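3.2 Furniture, containers and small items

The Panano study looks at how small things are sorted and put away at home when there isn't much surface to work on. The furniture was chosen to match what people told us they own. In the Promard household survey (3,501 responses), the surface most often named for sorting was a desk or a small table, and the most common container was a plastic basket. Open shelves came next, mostly the light kind that can stand on top of other furniture. Drawers were mentioned often too, but they raise separate questions about reach and visibility and are left for a later paper.

We settled on a white desk on T-shaped metal legs, with nothing attached to the top. A plain light surface makes small items easy to see, and a top without drawers leaves only two places for things to go. Earlier work at our Sernness site used a dark kitchen table with a raised edge. Items tended to be pushed up against that edge and left there, and we could not tell whether they had been put away or just parked.
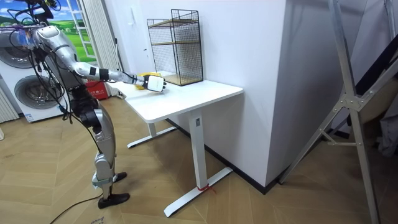 When does an item count as put away?

An item counts as put away when it is resting fully inside the basket or fully on a shelf board and is no longer being held. Items left leaning on the outside of a container are recorded as still on the table.

The shelf unit stands at the back of the table, slightly right of centre. It has a thin black metal frame with wire mesh at the back and sides and wooden boards, and the front is open. Mesh was preferred to solid panels after pilot sessions in which people lost track of things they had placed near the side walls. With mesh, an item can be seen through the side of the unit as well as from the front. The drawback is that narrow items can catch in the grid, so we left out pens, keys on rings and anything with a thin cord.

The bottom board rests directly on the tabletop. This matters for heavier items, as there is only a small step up from the table to the shelf and people will often slide an item to the board before lifting it. The upper board was left out of the sorting instructions altogether. Most of our pilot households treated a top shelf as storage for things they seldom used, and it added a choice we did not need.
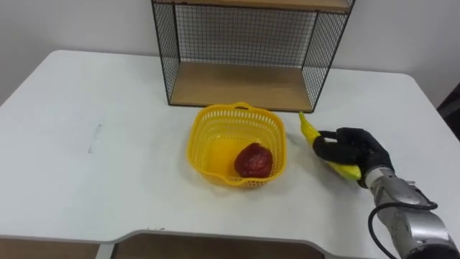 Placing a basket in front of a shelf creates a small conflict over space. The basket is close to whoever is sorting and is the easier target, but it also blocks part of the way to the lower board. In the Muriithi layout, which we used in the first round, the basket stood off to one side and this did not come up. We moved it to the centre for the second round, partly because eight households said that was how they did it at home — the basket goes in the middle and everything else is worked around it. It also shortened the reach to the basket from either side.

Several baskets were tried. A deep one with solid walls hid its contents from a seated person, and a soft fabric one folded when items were dropped against the rim. The basket we kept is yellow plastic, roughly square with rounded corners, and has perforated sides and a small handle at the back. Its floor is solid, so small items do not poke through. The colour stands out well against white and was easy to refer to in spoken instructions.

The full list has 20 items in five groups: fruit, soft items, boxes, tubes and cups. Each group includes at least one item that could reasonably go in either place. Round items turned out to be the most useful for comparing the two, as they tend to roll on a flat board and settle against a wall in a basket.

Figure 4. Shelf unit and yellow basket on the table, with a dark red, roughly round item inside the basket.
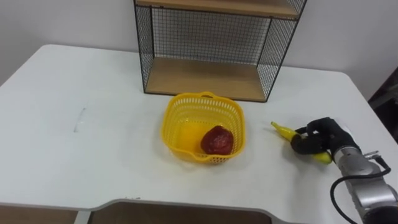 Fruit was nearly always put in the basket first, even by people who later said they would keep it on a shelf at home. When asked, they spoke mainly about rolling. A smaller group said that fruit simply belongs in a basket, and they held to this when the basket was moved farther away. Boxes went the other way, with most ending up on the lower board, their long side facing out.

Soft items gave the least consistent results. Some people folded them and laid them on the shelf, while others pressed them into whatever room was left in the basket. We record the final location only and do not score neatness. The item list was fixed on 27/06/2022 and was not changed between the second round and the follow-up in September.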